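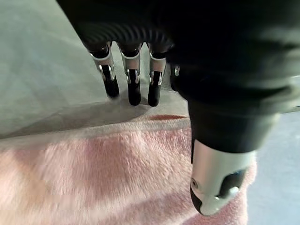 Glanz zeichnen ist das Thema, vor dem sich im Kurs die meisten drücken, und ich verstehe das gut, ich habe mich selber jahrelang gedrückt! Dabei brauchen wir für den Anfang nur einen Bleistift, einen Knetgummi und ein bisschen Mut zur Dunkelheit. Glanz ist nämlich zuerst einmal eine Frage der Abstände zwischen hell und dunkel: Wie weit liegen die Werte auseinander, und wie schnell wechseln sie? Nehmt die silbrig glänzenden Gelenkstücke an den drei Fingern und daneben die schwarze, geriffelte Manschette. Die Manschette hat auch Licht, aber nur einen schwachen Schimmer, und wer den genauso weiß stehen lässt wie das Silber, hat am Ende zweimal Chrom auf dem Blatt. Das ist mir in Dorkau bei meiner allerersten Zinkkanne passiert (der Henkel sah prima aus, der Rest wie ein Schneemann), und darum reite ich in diesem Kapitel so lange auf dem Thema Tonwerte herum.

Lesezeit: 11 Minuten

Erst die Skala, dann der Gegenstand

Ich weiß, niemand mag Tonwertskalen. Macht trotzdem eine. Ein Streifen Papier, 30 Zentimeter lang, elf Felder, links das blanke Papier, rechts das Schwärzeste, was euer Stift hergibt. Bei den meisten hört die Skala irgendwo im mittleren Grau auf, weil ein HB einfach nicht weiter kommt, und dann wundern sie sich, dass die Kugel aussieht wie ein Luftballon im Nebel. Also bitte einen 6B dazunehmen, notfalls einen 8B, und das letzte Feld richtig zumachen. Den Streifen schneidet ihr aus und legt ihn beim Zeichnen neben euer Motiv, Augen zukneifen, vergleichen. Das sieht albern aus und hilft enorm.

Fangt auch nicht mit dem Glanzlicht an! Das Glanzlicht ist der Nachtisch. Zuerst kommt die große Form mit einem einzigen mittleren Grau, alles, was nicht im Licht liegt, bekommt diesen Ton, ganz stur, auch die Stellen, an denen es euch in den Fingern juckt, schon ein Detail zu machen. Danach suche ich die dunkelste Stelle und setze sie sofort in voller Stärke hin. Dann habe ich meine beiden Enden und kann alles andere dazwischen einsortieren.

Was blank ist und was nur schimmert

Ein blanker Löffel spiegelt das Zimmer. Fensterkreuz, Tischkante, euer eigener Pullover, alles ist drin, nur verbogen. Deshalb stehen auf Metall ganz helle und ganz dunkle Flächen hart nebeneinander, oft ohne jeden Übergang, und diese harten Kanten müsst ihr aushalten. Der Reflex ist, sofort mit dem Finger drüberzuwischen. Bitte nicht. Verwischtes Metall ist Knetmasse.

Bei Leder, gewachstem Holz oder einer alten Aubergine ist es anders. Da wird das Licht breiter und weicher, der Rand franst aus, und der hellste Punkt kommt auf der Skala vielleicht nur bis zum vierten Feld. Probiert das wirklich einmal mit der Aubergine! Boonchu, die Gruppe, mit der ich im März das Stilllebenwochenende gemacht habe, hatte eine ganze Kiste davon auf dem Tisch, und nach dem zweiten Nachmittag konnten alle ein Schwarz zeichnen, das trotzdem leuchtet. Abends gab es Auflauf.

Und dann ganz matt: Filz, Kreide, ein ungebrannter Tonbecher. Kein Glanzlicht, nur Form und Schatten. Hier lohnt sich der Finger übrigens doch, oder besser ein Papierwischer, weil die Übergänge so gleichmäßig sind.

Rillen, Falten, Wiederholungen

Sobald sich etwas regelmäßig wiederholt, also Rippen, Rillen, ein Gewinde, Cord, werden wir zu Buchhaltern und zeichnen jede Linie gleich dick von einem Ende zum anderen. Das gibt einen Gartenzaun. Fongchan Chaiyaporn hat mir dazu vor Jahren einen Satz ins Skizzenbuch geschrieben, den ich bis heute vorlese: „Zeichne die Rille dort, wo das Licht sie braucht.“ Gemeint ist: im Übergang vom Licht zum Schatten deutlich, im vollen Licht nur angetippt, im tiefen Schatten fast verschluckt. Das Auge ergänzt den Rest von allein und freut sich noch, dass es mitarbeiten darf.

Technisch mache ich das so: erst die Gesamtform schattieren, als wäre sie glatt. Dann mit spitzem 2B die Rillen darüber, und zwar der Rundung nach gebogen. Zum Schluss mit dem Knetgummi, zu einer Kante geknetet, ein paar Stege wieder aufhellen. Ein paar! Wer alle aufhellt, ist wieder beim Gartenzaun.

Der Knetgummi als Zeichengerät

Den Knetgummi bitte nicht reiben, sondern tupfen. Reiben macht das Papier speckig, und speckiges Papier nimmt kein sauberes Dunkel mehr an. Für Glanzlichter auf kleinen Nieten, Knöpfen oder Ösen drehe ich eine winzige Spitze, tupfe einmal und knete sofort weiter, die Spitze ist nach einem Mal schmutzig. Wenn das Weiß danach immer noch müde wirkt, liegt es fast immer an der Umgebung. Also dunkler drumherum, und plötzlich knipst jemand das Licht an. Deckweiß erlaube ich mir nur im Notfall (und ja, auf dem Dremirthorpe-Blatt, das bei uns im Flur hängt, war Notfall, wer genau hinschaut, sieht den Klecks).

Zum Papier noch kurz: Es darf ein wenig Korn haben, aber für Metall nehme ich lieber glattes. Auf grobem Korn bleiben überall weiße Pünktchen stehen, und die flimmern in den dunklen Flächen. Der Block von Prurnton, den ich im Kurs austeile, liegt irgendwo dazwischen. Wer es glatter mag, bringt bitte eigenes Papier mit.

Aufgaben bis zum nächsten Mal

Tonwertskala mit elf Feldern, siehe oben, auf demselben Papier, auf dem ihr nachher zeichnet.

Einen Löffel und einen schwarzen Handschuh nebeneinanderlegen, eine einzige Lampe von links, alles andere aus. 30 Minuten, nicht länger. Schreibt an den Rand, welches Feld der Skala das hellste Licht auf dem Handschuh hat und welches das auf dem Löffel.

Etwas Geripptes aus der Küche oder dem Werkzeugkasten, Schlauch, Kuchenform, Flaschendeckel, ganz egal. Nur ein Ausschnitt, dafür groß, mindestens handtellergroß auf dem Blatt.

Die misslungenen Blätter bitte auch mitbringen. Wir hängen zuerst die auf.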